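Course notes, Industrial Equipment II
Pumps, part 3: cavitation and suction conditions
October
By Siobhán Kinsella

In the last part we looked at the pump curve and the system curve, and where they cross. Now we go to the other side of the pump, the suction side. Many students find this side boring at first, but in my experience it is where most of the trouble in a plant begins. Please have your own curve sheet with you when you read these notes.

1. What cavitation is

A liquid boils when its pressure falls to its vapor pressure. We are used to boiling by heating, but it can happen also at room temperature if the pressure is low enough. In a centrifugal pump the lowest pressure is found a little inside the eye of the impeller, on the low pressure side of the vanes. If the pressure there falls under the vapor pressure, small bubbles of vapor are formed. The liquid carries them along the vane to a region of higher pressure, and there they collapse.

The collapse is very fast and it takes place on a very small area. The metal is hit again and again, and after some time it gets a surface like a sponge. You should be able to tell this apart from corrosion and from wear by sand. Sand makes smooth grooves which follow the flow. Cavitation makes rough pits, and usually they are in one region only and the rest of the vane looks almost new.

2. Signs during operation

The noise is often compared to gravel going through the casing. The discharge pressure becomes unsteady and the head drops below the curve. The motor current may also move up and down. Bearings and the mechanical seal suffer from the vibration, so a pump which "eats seals" should always be checked for cavitation before anybody orders a better seal.

A warning about the noise: air drawn in through a bad gasket on the suction pipe sounds quite similar. Air in small amount even makes the noise softer, and this can confuse you.

3. NPSH available and NPSH required

NPSH means net positive suction head. It is given in meters of the liquid which is pumped. We have two values and they must not be mixed.

NPSH available belongs to the installation. You calculate it from the absolute pressure on the surface of the liquid in the tank, the height of this surface over the pump center line (negative if the pump stands higher), the friction loss in the suction pipe, and the vapor pressure:

NPSHa = (p surface - p vapor) / (density x g) + height - friction loss

NPSH required belongs to the pump. The manufacturer measures it and prints it as a curve, normally below the head curve. It rises with the flow. Remember that the usual test takes the point where the head has already fallen by a small percentage, so at this point the pump is already cavitating. For this reason we always ask for a margin.

4. Worked example

The Landeg works has a transfer pump, type Hurine, which takes water from an open tank. The water is at 20 °C. The pump stands higher than the tank surface, and the difference is 4 m. The friction loss in the suction pipe at design flow is 1.3 m.

Atmospheric pressure corresponds to 10.3 m of water. Vapor pressure at this temperature corresponds to 0.2 m.

NPSHa = 10.3 - 0.2 - 4 - 1.3 = 4.8 m

The curve sheet gives an NPSH required of 3.5 m. The margin is 1.3 m, and we accept it for this service.

Now the production department wants to run the water hotter. At 70 °C the vapor pressure corresponds to 3.2 m of water (I neglect here the change of density -- you may include it at home and see how little it does). Then NPSHa is 1.8 m and the pump will cavitate strongly. Please note that nothing was changed on the pump. A mechanic can open it and close it again as many times as he likes and he will find no fault.
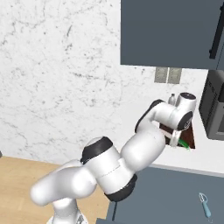 Page 11

5. What can be done

Changes on the installation come first. Raise the level in the tank or put the pump lower. Take a larger suction pipe. Remove unnecessary elbows, and above all the elbow directly at the suction flange, where the flow enters the eye unevenly. Clean the strainer. In the Landeg case the strainer had a finer mesh than the drawing showed, and the loss over it was not in the calculation.

Never throttle on the suction side to control the flow. Throttling on the discharge side lowers the flow, and with it the NPSH required, so as a short-term help it is permitted.

Changes on the pump come second. A slower pump needs less NPSH for the same flow, but it will be larger and will cost more. A double suction impeller divides the flow between two eyes. An inducer is a small axial screw placed before the impeller; the Pamix series in your catalog can be ordered with one. It helps close to the design flow and less far away from it.

6. Reducers on the suction side

Use an eccentric reducer with the flat side up when the suction pipe comes horizontally. With a concentric reducer an air pocket stays at the top, and from time to time a part of it goes into the pump. Students mix up the flat side in the exam each year, so make yourself a small sketch.

7. Exercises

a) Repeat the example of section 4 with the tank surface 2 m above the pump center line, first for cold and then for hot water.

b) A Flonis pump has a suction pipe with an inside diameter of 400 mm. The pipe is replaced by one of 300 mm. By which factor does the velocity change at the same flow? Explain what happens to the friction loss.

c) Draw the NPSH available and the NPSH required over the flow in one diagram. Mark the point where they cross and write what it means for the operator.

Bring the solutions on paper. For the next part, read the chapter on mechanical seals up to the flushing plans.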